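# Kendow K2 matte table coating: six months on a white top

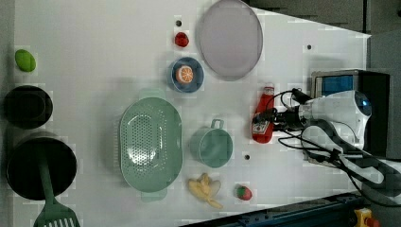

The Kendow K2 is a two-part waterborne polyurethane sold for refinishing melamine, MDF and previously painted tabletops. I applied it in February to a white activity table that gets heavy daily use. Loading is light but abrasive: play food, squeeze bottles, a large oval plate with a raised rim, and whatever else is dragged across the top between wipe-downs. A plate rim is a fair test of a matte finish, as it concentrates the weight on a narrow ring and burnishes the surface along that line.

**Preparation.** The data sheet asks for a degrease, a 240-grit scuff and a tack cloth. I used Sanna degreaser, which left no residue I could detect with a water-break test. Kendow's own wash costs twice as much and I saw no case for it. Skip the scuff and adhesion drops off badly. On an unsanded offcut the film lifted in a cross-hatch tape test after a week of curing.

**Mixing.** The hardener comes in a pre-measured sachet, fine for a full tin and useless for a part tin. I weighed it out on a kitchen scale. Pot life is quoted at two hours. At 19 degrees in my garage the mix was noticeably thicker by the 90-minute mark and I would not roll it after that.

**Application.** Two coats with a 4 mm microfibre roller. The first coat looked patchy and the second evened it out. Edges need a foam brush, and the roller stipple and brush finish do not match under low-angle light. Colour shift over white is slight. I kept an uncoated strip under the apron for comparison and the coated side is a touch warmer.

**Wear.** After six months there is one shiny arc where something round has been turned repeatedly in the same spot. No chips. Tomato sauce left overnight wiped off with detergent. Turmeric did not, and the stain took a fortnight of window light to fade. Permanent marker comes off with isopropyl, though more than a few passes will raise the sheen.

**Against the alternatives.** Ladurex Satin is harder and easier to level, but it is solvent-based and the odour lingers for days. Prestevell is cheaper, one-part, and softened under a warm mug in my test. Rebecca Lo Presti ran the same three on her workshop bench and ranked Prestevell ahead of Kendow for ease of repair. I accept that, as a one-part product can be spot-coated and K2 really can't.

**Faults.** The lid does not reseal properly once there is dried product in the channel. The batch number on my tin, 2326, was printed over the recoat times, so I had to look them up online.

**Rating:** 4/5 for durability, 2/5 for packaging. Allow the full seven-day cure before putting anything heavy on it.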